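# About Zuvura

Zuvura is a small language school above a bakery, and if you've ever climbed our stairs at seven in the morning you'll know that the smell of cinnamon buns makes it very hard to concentrate on the past tense. We teach everyday English to adults who have newly arrived in Canada, along with evening French for anyone who wants it, and we've been doing it long enough that some of our first students now send us their grown-up children (which makes us feel old, but in a nice way).

We started in a borrowed church basement with a flip chart, a kettle and five students. The kettle is still with us. The flip chart, sadly, fell down the stairs on moving day. In those days we taught from whatever we could find, which meant grocery flyers, bus timetables, the instructions from a box of pancake mix and a great many forms from the library. When we finally had the money for proper textbooks we bought a full set, opened them with great excitement, and discovered that our students missed the flyers. So the flyers came back, and they've stayed ever since.

## How we teach

Our classes are built on the words people need between getting up and going to bed. We begin with the kitchen, the bus stop and the pharmacy counter, and we work outward from there to the parent-teacher interview, the rental agreement and the phone call you've been putting off all week. Grammar does come along – we're rather fond of grammar – but it comes when a learner has something to say and finds that it won't quite come out right without it.

The housework unit is the one people tend to remember. English is stuffed with little two-word verbs, and the home is where most of them live: pick up, put away, hang out, wipe down, fold over, lay out. A student can know the word "fold" perfectly well and still be baffled by a neighbour who says she'll "fold up and head out". We spend a whole week on these, with plenty of miming and a fair bit of laughing, and by Friday the room is usually full of people telling each other to take out, bring in, turn over and straighten up just about everything they can reach.

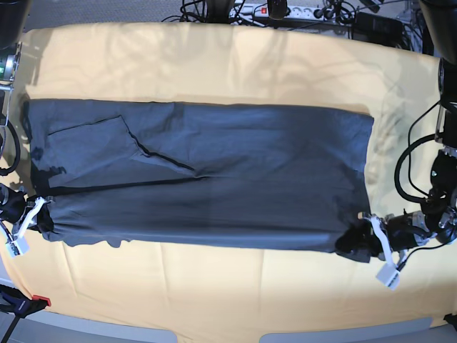

One former student wrote to us that it was the small verbs that got her through her first winter, and that she still says "put away" and "throw away" under her breath before she speaks, so as not to tell her mother-in-law to throw out the good dishes. We read her letter aloud in the staff room and there was hardly a dry eye, though that may have been the onions in somebody's lunch.

We keep our groups small, never more than 16 to a room, and we place people by having a long chat with them over a cup of tea. There is a written test as well, for those whose employer or college asks for one, but the chat tells us a good deal more. We listen for what a person wants to talk about. A learner who can't yet order a coffee may be able to explain the insides of a diesel engine, and it would be a shame to sit them down with the alphabet when what they're longing for is the word "gasket".

## Our programs

Everything we offer sits under one of three names, and since people do ask, they were all chosen by a vote of the students at our old place, with a good deal of arguing and at least one recount.

**Hustov** is our daytime course for beginners. It runs every weekday morning from nine until noon, with a break in the middle that has a habit of stretching. You can join in any month, even in the thick of January when the sidewalks are a skating rink, and you won't be left behind, as each week stands more or less on its own feet.

**Won** is for people who already get by in English but would like to do better at work. It meets in the evening, and it covers the things that trip up even very fluent speakers: small talk before a meeting, how to disagree politely, how to leave a voice mail without apologizing for the whole of it, and what a colleague means when they say they'll "circle back". Nurses, electricians, bookkeepers and bus drivers have all sat side by side in Won, and they've taught each other at least as much as we've taught them.

**Hurkia** is our conversation club. It's free, it's open to the whole neighbourhood, and you don't have to be a student to come. We put the chairs in circles, set out a question or two to get things moving, and then do our best to keep quiet. Last autumn one table spent an entire evening on whether soup counts as a drink, and we're told the matter is still not settled. 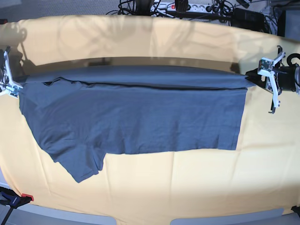 All three share the same library, which now holds more than 200 books, most of them donated and a good many of them mysteries. You're welcome to borrow as many as you can carry. We don't charge fines, we only ask that you bring a book back before you take the sequel, and if you write your favourite new word on the slip inside the cover, the next reader will be very pleased to find it. There are slips in there that go back to our basement days, and "flabbergasted" appears on more of them than you might expect.

## The people in the room

Our teachers come from all sorts of places and most of them learned English as a second or third language themselves. We're proud of that. A teacher who has stood at a counter searching for the word "receipt" knows what that silence feels like, and knows how to wait. Every one of them holds a recognized teaching certificate, and we pay for their further training each year, as we'd sooner have a plain old carpet and a well-supported staff than the other way about. (The carpet is very plain. Please don't judge us by the carpet.)

We also have a play corner for children under 5, looked after by trained staff during the morning classes. It began as a stopgap when one family couldn't find daycare, and it's now so well loved that we suspect several of the little ones are bringing their parents to us.

## Where we're headed

We'd like to open a second classroom before long, with better windows and a door that closes all the way. We're also working on a set of recordings for students who do shift work and can't always make it to class, and we hope to have the kitchen and home lessons ready first, followed by the bus and the doctor's office. Fees are set on a sliding scale and will stay that way. If cost is what's holding you back, come and tell us, and we'll sort something out between us without any fuss.

## Come and see us

The best way to get to know Zuvura is to drop in. You can sit in on a class for a morning without signing anything or promising anything, and you can bring a friend if you're feeling shy. The office is open on weekdays from half past eight, and there is nearly always tea. Ring the lower bell, as the upper one belongs to the bakery and they do get cross, and give the street door a good firm push, because it sticks when the weather's damp.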